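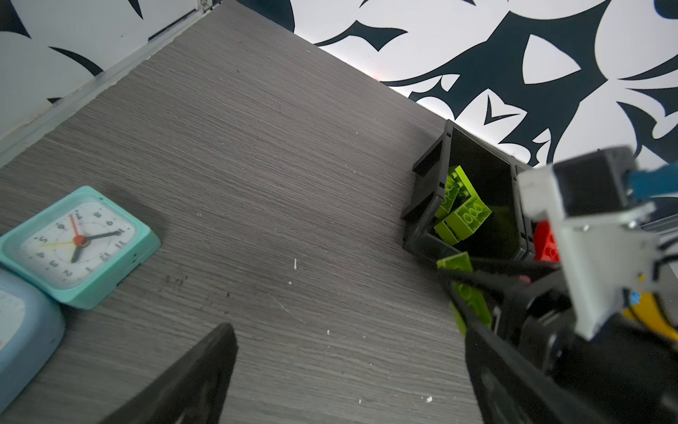

I had been meaning to get out to Westness for the open day ever since Faith Nyanda mentioned it to me over a cup of tea in the autumn, and this June I finally managed it, with my sister-in-law Kalliopi Kovačević along for company and for her sense of direction, which I lean on more than I should. We got there a bit after ten in the morning, when the car park was still mostly puddles and there was a lovely smell of toast coming from somewhere we never found.

For anyone who hasn't come across it, the Westness place is part repair shop, part sorting room for second-hand toys and household bits, and it has grown out of what used to be the Nyanda family's shop (the old name is still over the side door, and I hope they leave it there). Things come in by the box, get looked over, and go back out to playgroups, families and anybody who needs them. The open day lets you wander through and have a go yourself, and I was very glad to be put to work!

The first thing I noticed was the walls. Somebody with a brave heart has put up a white wall covering with great curling navy shapes all over it. I said leaves, Kalliopi said flames, and we went back and forth about it for most of the morning. It's a bold choice for a working room, but against the plain grey wood-grain tables I thought it looked marvellous, and I came home eyeing off my own hallway.

We started with the clocks. I have a soft spot for alarm clocks, having been raised in a house where my father wound one every night at nine, and there was a square turquoise one with rounded corners that I would have put straight in my handbag if I were a different sort of person. It has a white dial with black numerals, a thin red second hand and a little yellow hand for the alarm, so you can tell at a glance which is which. A light blue one was keeping it company on the table. Awuor Sang was looking after the clocks and showed us how she tests an alarm: set it for 2 minutes ahead, put it down, and go and do something else so it gets a fair chance to surprise you. She keeps a notebook of which ones gain and which ones lose, in very small handwriting.

Then came the Lego, and there went the rest of my morning. The bricks are sorted by colour into black plastic bins, more or less. Mine was meant to be the lime green, and lovely cheerful stuff it was, bricks and a plate and so on, with a red one sitting in among them at the side. Emmanuel Lema, who was running the sorting, told me red gets in everywhere and he has stopped taking it personally. He likes people to feel along each brick with a thumb for tooth marks, and once you've been told to do this you can't stop. The tables do get crumby with all the coming and going, and I can't swear that none of it was my scone.

Muthoni Rashidi took a group of 20 through to the back after lunch to see the shelving and the labelling system, which they call Clutard. I'm afraid I lost the thread when she got to the codes, but Kalliopi followed it closely and asked two very good questions about jigsaws.

Tea was in the side room and the lamingtons were excellent. If you're thinking of going next time, wear flat shoes, come before eleven, and bring any spare lime green you have at home, as Emmanuel is always short of the long pieces. Faith tells me they may open up again in the spring, and she'd like help with the doll's furniture.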